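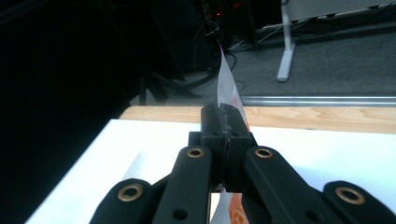 A gripper holding a sheet of paper.

Punden council sends scheduling ordinance back for one more reading

The Punden City Council voted 6-3 to advance an ordinance that would require large retail and food service employers to post work schedules 14 days ahead. An amendment changed the size of the businesses covered, so the measure has to come back for a second reading before it can go to the mayor.

As first introduced in April, the ordinance applied to any employer with 25 or more workers inside city limits. The amended version sets the line at 51. City staff told the council that 46 employers would be covered under the new number, with 1,930 hourly workers among them.

Employers who change a posted shift with less than a week's notice would owe the worker one extra hour of pay. If a shift is canceled on less than 24 hours' notice, the worker would be paid for half of the hours that were scheduled. Shift trades between workers would not trigger either payment — that language was added at the request of several restaurant owners.

The bill also sets a rest period. A worker could turn down any shift that starts less than 10 hours after the end of the last one. Workers who agree to such a shift in writing would get time and a half for it.

Two of the three no votes came from members who wanted seasonal businesses left out entirely. An amendment to do that failed 4-5. Owners from the Soriano district, where summer hours depend on the ferry, said during public comment that two weeks is too long a lead time from June through August. Workers who spoke in favor said short notice makes it hard to arrange child care or hold a second job.

Fines would start at $600 for each pay period in which a violation occurs, after one written warning. Complaints would go to the city's licensing office, which now handles wage posting rules. The office has asked for one additional staff position, and that request will be taken up separately in the budget.

Neighboring Stindine passed a similar rule two years ago with a 10-day notice period. The Brasport council tabled its version last winter and has not put it back on the agenda.

If the Punden ordinance passes on second reading, covered employers would have six months to comply. Posting could be done on paper at the work site or by electronic message, as long as each worker can see the full schedule. Employers would have to keep past schedules for three years.

Written comments on the amended text can be left with the city clerk until noon on the day before the second reading. Copies are available at the clerk's counter and at both library branches.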